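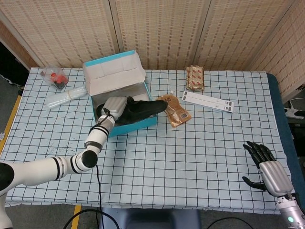
Visit to the Skedell footwear works, July 2021

We were a party of 11, met at the gate by Candela Vidal, who runs the finishing side. The tour began in the cutting room. Leather is graded by hand under north light, then cut on presses supplied by Grunditz. Offcuts above a set size go back for tongues and heel linings.

Lasting takes up most of the ground floor. The upper is pulled over the last, held with cement and left in a heat tunnel. Skedell keeps 312 pairs of lasts in regular use — the older wooden ones are stored upstairs and come down for repairs only.

Sole bonding was the part I had come for. Two adhesives are on trial, one of them from Tiltex. Ignacio Calvo showed us the peel test: a strip 30 mm wide is drawn back at a steady speed and the load recorded. The best reading on the sheet was 591 N, on a rubber sole with a roughened upper. He would not be drawn on the price.

Packing is plain work. Each pair is checked for matching grain, wrapped in tissue and boxed.

The stitching room was closed for rewiring and should reopen in August. Parking is on the east side, past the weighbridge.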